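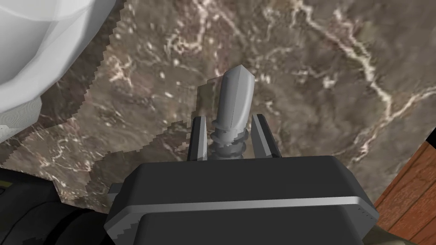
Wimley Rapid wrap-up

The Wimley Rapid was played on 3rd April in the upstairs hall at Groron, with 19 players across seven rounds. The time control was 15 minutes plus a five-second increment, the same as last year.

Teemu Räsänen won with 6 points. He drew with Mohammed in round four and again in round six against one of the juniors, who held a rook ending a pawn down with very little on the clock. Mohammed finished second on 5.5 after losing a long game in the last round — he had turned down a repetition on move 30 and later dropped the exchange.

The biggest upset by rating came in round two, when one of our newer members beat an opponent rated 225 points higher on the black side of a Caro-Kann. The score is on the noticeboard if you'd like to play through it.

All games have been sent in for rating and should show up on the April list. If your result looks wrong, let the arbiter know before then and bring your scoresheet if you kept one.

The Daltier teams match is next. We need five boards plus a reserve, and at present we have four. Put your name on the sheet by the door or reply to this email. Travel will be by shared car, leaving from the Groron car park at 8:30 a.m.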